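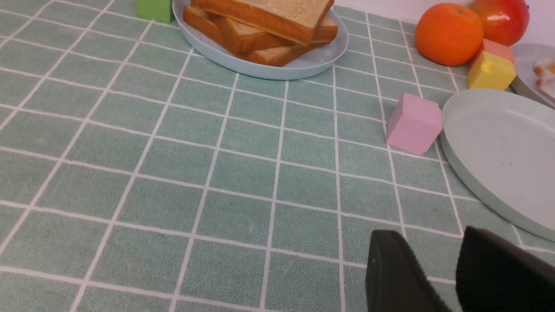 Clevik Grid Tablecloth, Green/White: Review
Reviewed by Mebrat Teshome

Rating: 4 out of 5

The Clevik is a woven table covering in muted green with a thin white grid. It is sold by Caltommont in three sizes, and I bought the middle one for a kitchen table that gets used for breakfast, homework and bread. It has been on the table since March and has gone through the washing machine 17 times.

Fabric and weight

The cloth is a cotton and polyester blend. The green is slightly uneven up close, with lighter and darker flecks, and from a normal sitting distance this evens out to a flat, grayish green. The flecks are useful. Crumbs from a toasted loaf are hard to see on it, and so are small water marks. Flour shows immediately.

The weight is moderate. It hangs without curling at the corners, but it is light enough to shift if a heavy dish is dragged across it. On a varnished table I would put a felt underlay beneath it. On bare wood it stays put.

The grid

The white lines are part of the weave, so they do not crack or peel the way a printed line can. They are not perfectly straight. Laid out and smoothed by hand, the lines still waver a little, and ironing reduces this without removing it. Buyers who want a ruled look should choose a printed cloth.

The squares are large, and a plate of sliced bread or a bowl of fruit sits on them without the pattern competing. Pale blue or gray dishes look good against the green. Bright greens do not, as they make the cloth look dull.

Washing

Label instructions are warm wash, low tumble dry. I followed them. Shrinkage after the first wash was 2 percent on the long side and too small to measure on the short side. There was no further change. The color has faded slightly, and evenly.

Stain results, all treated the same evening:

Butter: removed in one wash.
Tea: removed in one wash.
Orange juice: removed in one wash.
Blackberry jam: faint mark after two washes, gone after the third.
Turmeric: permanent.

Hems

The hems are double folded and single stitched. One corner began to open after the ninth wash and I closed it by hand. The other three are intact. At this price the corners should be backstitched.

Compared with the Nomska

The Nomska plain weave is thicker and lies flatter, and its hems are better. It also takes most of a day to line dry and holds creases from folding. For daily use I prefer the Clevik. For a table that is set once a week, the Nomska is the better purchase.

Verdict

A practical everyday cloth with average stitching. One point deducted for the hem. I would buy it again in the same color.

Recent reviews
Ojo bread knife, long blade (Henok Wubshet)
Nomska felt table underlay (Binta Effiong)
Stoneware side plates under test (Touran Naseri)
Two fruit bowls compared (Somtochukwu Abubakar)

Contact | Copyright, all reviews remain the property of their authors | Back to top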